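Iritau: two-arm planner gallery

Iritau is the motion planner and task sequencer we maintain at Homis for two-arm tabletop cells. It takes a task graph, assigns each step to an arm and checks both arms against a shared collision model before anything is sent to the controllers. The pictures on this page are from the jewellery box task, run against release 1542 of the planner with the Brusham perception node supplying object poses. Wrist views come first, then head views. Gripper meshes and camera calibration files are on the downloads page.

Wrist view, chain held between the fingertips of the other arm's gripper. 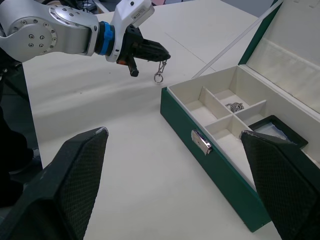
Wrist view over the open case, ring rolls at the top.

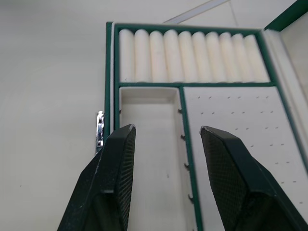

Head view, tray insert in the right gripper.

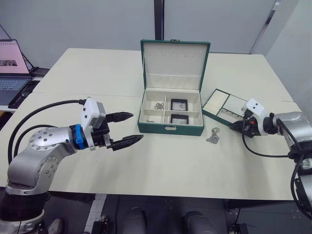
Head view, both arms at the box, left gripper open.

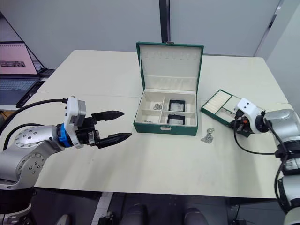 Grasp candidates in Iritau are scored in two passes. The first pass keeps 40 candidates per object and discards any without a reachable approach for the assigned arm; the second adds a clearance term computed over 24 points along the approach. For rigid parts this is enough. The tray insert in the two head views is gripped at its right end, on the side of the open compartment, and the scorer favours that kind of edge grasp because the padded rolls at the other end are masked out as soft. Chains are handled separately. They have no fixed pose, so the El Idrissi segmentation model returns a mask and a set of crossing points, and the planner treats the result as a region to be pinched from above. Replanning after a failed pinch is limited to 83 ms per attempt, configurable in the cell file under chain_retry.

Page last changed 16 Aug 2021.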